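Reducing Afternoon Heat Gain in Classrooms at Rimholm Technical College
Bianca Vlad, Cosmin Avram, Eduardo Manalastas
Supervisor: Traian Nistor

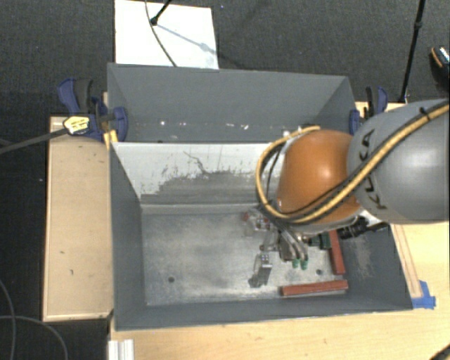

Does an exterior shade lower room temperature more than an interior blind?
An exterior shade has the larger effect. It stops sunlight before it passes through the glass, so less heat enters the room.

1. Method
Two west-facing classrooms on the second floor of the Norton building were compared in September. Both have the same floor area and a single row of windows. Room A kept its interior blinds. Room B was fitted with a fabric shade mounted 39 cm outside the glass. Air temperature was logged at desk height, away from vents — the loggers were shielded from direct sun. After faulty entries were removed, 1575 readings remained, 815 from Room A and 533 from Room B, with the rest taken outdoors for reference.

2. Results
Room B stayed cooler through the afternoon on clear days. The gap was widest shortly before 4 p.m. and closed again after sunset. On overcast days the two rooms could not be told apart within the accuracy of the loggers.

3. Limitations
Door opening was not recorded. Room B was also used less on some afternoons, and body heat was not corrected for. Maricica Surdu suggested repeating the test with the rooms swapped — the shade brackets would have to be moved, and this was left for next term.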